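Ticket: Recipe scaler in Trullar rounds small amounts to zero
Status: Open – waiting on vendor
Opened by Enda Madigan, 7:80 batch template, Curunari kitchen

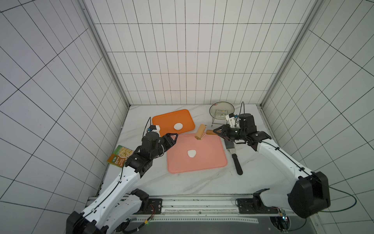 Desta Asfaw: Can't reproduce on my account. Scaled the flatbread card from 80 portions down to 3 and the salt came out fine. Are you sure the card isn't set to whole grams?

Enda Madigan: It is set to whole grams, and it was set to whole grams in January when it worked. The yeast line now reads 0 g. I don't see how a setting I haven't touched explains a change in behavior.

Desta Asfaw: Vendor reply pasted in: "Clear your browser cache and log in again."

Enda Madigan: Did that. Yeast still 0 g. I also doubt a cache would only pick on ingredients under one gram, but fine, it's cleared.

Domnica Dobre: Same thing at Shehu, different browser, different laptop. Printing the card gives 0 g too, so it isn't the screen display.

Desta Asfaw: Vendor now says it was fixed in last night's update. Please retest.

Enda Madigan: Retested at 7 a.m. The yeast line is blank instead of 0 g. I wouldn't call that fixed. Scaling up is still OK – I went to 2,000 portions and checked every line by hand.

Workaround until further notice: change the card units to milligrams before scaling down, then convert on paper. Don't save the scaled card over the original.

Desta Asfaw: Escalated with both printouts. Leaving this open.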